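Lenside news-reading kit: reviewed
Oct 29, 2025

I have been running an evening group on reading the news at the Clandstead library since April, and I've tried a fair few teaching kits in that time. Most are worthy and a bit grey. Lenside is the first one where people have asked to stay behind and carry on, so I'm going to gush a little and then get to the faults.

The kit comes from D'Amico, a small publisher of classroom material, and costs £18 as a box or a bit less as a download. You get nine casebooks, a pad of worksheets, a folding timeline and a slim guide for whoever is leading. All of it is set in a made-up town called Prurkville, which has a council, two churches that don't get on, a football club with money trouble and a local paper called the Echo. Each casebook follows one story as it moves about: the first report, the copy of the report, the angry post about the copy, the translated version that comes back with a word changed, and so on.

That translated version is my favourite bit of the whole thing. Casebook four is about a church hall being sold, and a quote from the parish goes out of English and back in again through three websites. By the end "we would consider an offer" has become "we have agreed an offer", and you can find the exact spot where it slipped. My group went quiet for ten minutes over that one and then all started talking at once (lovely!).

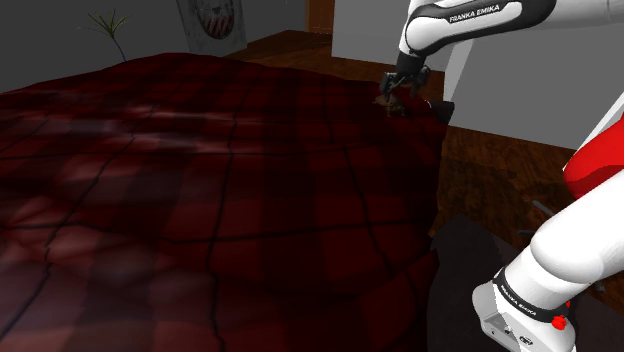

The articles are short, none over 400 words, which suits a mixed group where some read quickly and some like to go over a thing twice. They're also properly well written. The Echo sounds like a real local paper, down to the slightly pompous leader column, and the dodgy sites sound like real dodgy sites. So many kits give themselves away by making the false story badly spelled. In casebook two the neatest, calmest piece is the one that made up its source, and the one full of typing errors is sound from top to bottom.

I also like how the worksheets are laid out. There's a column for what the piece says, one for who says so, and one for how they would know. The last column is where the good arguments happen. We used it on a story about a petition with 785 signatures, and it took us most of an hour to work out that every report led back to the same press release from the people who'd organised it. The number might be right! But we had one source where we'd thought we had five.
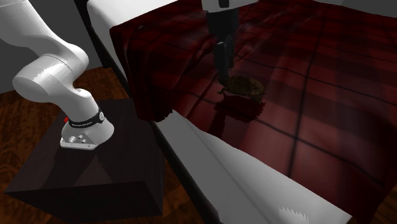

White arm on a dark pedestal, with the small red button on its base.

Now for the grumbles. The timeline is printed on thin card and ours has already started to go at the folds. I've put tape along the back, and I'd suggest doing the same before you use it. The leader's guide is too brief on casebooks seven and eight, where the subject is pictures lifted from old events and used for new ones. Those are the two where a nervous leader would most want help, and they get half a page between them. I wrote my own notes the second time round.

Casebook nine, about a leaked letter, ends without telling you whether the letter is real. Some of my lot loved that and some were quite cross. I'm in the first camp, but do warn people, or leave time at the end for them to have it out.

The download version has everything except the timeline, which you have to print across several sheets and stick together. Get the box if you can. The worksheets are the same in both, and you're allowed to copy them for your own group.

It says ages fourteen and up. I'd agree with that, and I'd add that the grown-ups in my group have had at least as much fun as any teenager would. We're halfway through our second run and I'm still noticing small things in the Echo's letters page. Look out for the man who writes in about the bins.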